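4. Watching what your computer talks to

You have installed Vorkeck, you have restarted, and you have resisted the urge to click every menu. Good. This section covers the connection log, the part most people bought the thing for and then never open again after the first fright.

Before you start

You need an administrator password. If the computer belongs to your employer, you also need your employer's permission, and "I was curious" has a poor record as a substitute. Close anything you don't want in the log. Your browser, with its many tabs, is the usual offender.

4.1 Making a first capture

1. Open Vorkeck and choose Capture, then New. Give the capture a name you will recognise later. "test" is not such a name, and neither is "test2".

2. Pick the network interface. On most laptops this is the wireless one. The list will also offer several with names like a cat walking over a keyboard. Leave those alone for now.

3. Set the duration to 3 minutes. Longer captures are possible, but you will have to read them.

4. Press Start and take your hands off the keyboard. The point is to see what the machine does when you aren't asking it for anything.

5. When the timer ends, press Summarise. Each program gets one row, with the number of destinations it contacted in the right-hand column.

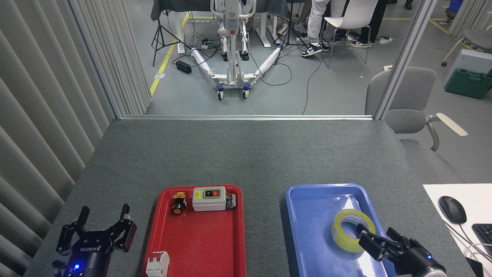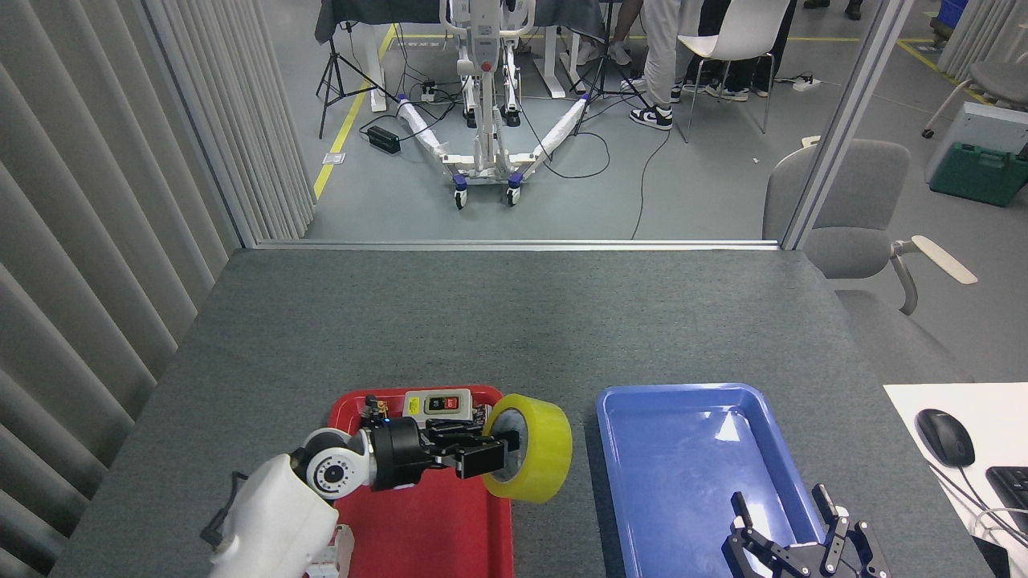
6. Click the right-hand column heading to sort by destination count. Sort it twice if you want the busiest programs at the top. We have been asked to fix this since version 1 and have grown fond of it.

Note: On the test machine in our Pundonbridge office, an idle capture of this length logged 629 connections to 79 destinations. If your numbers are in that neighbourhood, you are in ordinary company. If they are far higher, check whether a backup or a system update was running before you ring anyone.

4.2 Reading the summary

The name in the left column is the program that opened the connection. It may not be the program you think you were using. Mail programs, help viewers and a surprising number of music players hand their web traffic to a shared system component, and it's the component that gets the blame. Hold the pointer over a row to see the parent program, where Vorkeck can work it out. Where it can't, you will see a dash.

Destinations appear as names if a lookup succeeded and as bare addresses if it didn't. A bare address is not a sign of wickedness. Plenty of respectable servers have never been given a name anyone would want to read.

Caution: Do not block a destination merely because you don't recognise it. Ulises Figueroa, who wrote the blocking module, blocked his own time server while testing it, and his calendar spent the afternoon in 2005. If you must experiment, do it as follows.

1. Select one row. One.

2. Choose Rules, then Block Until Restart. This option forgets itself when the computer restarts, so your mistakes have a natural lifespan.

3. Use the computer normally for an hour.

4. If nothing has broken, choose Make Permanent. If something has, restart and pretend it was a power cut.

4.3 Saving and sharing a capture

Captures are saved in the Stanavell format, which Vorkeck can open and almost nothing else can. To send one to a colleague, choose Export, then Plain Text. The file will be nearly twice the size and far more useful.

Caution: An exported capture lists every site your computer visited while it ran. Read it through before you attach it to anything. The Pereyra filter, under Export Options, replaces destination names with numbers and is switched off by default.

To send a capture to our support desk, attach the exported file and tell us which version of Vorkeck you are running. Ginevra Sala reads all of them herself and will write back if she needs a longer one.

Section last revised 27/01/2023. The menus in older versions may have different names, and the September release moved Export from File to its own menu.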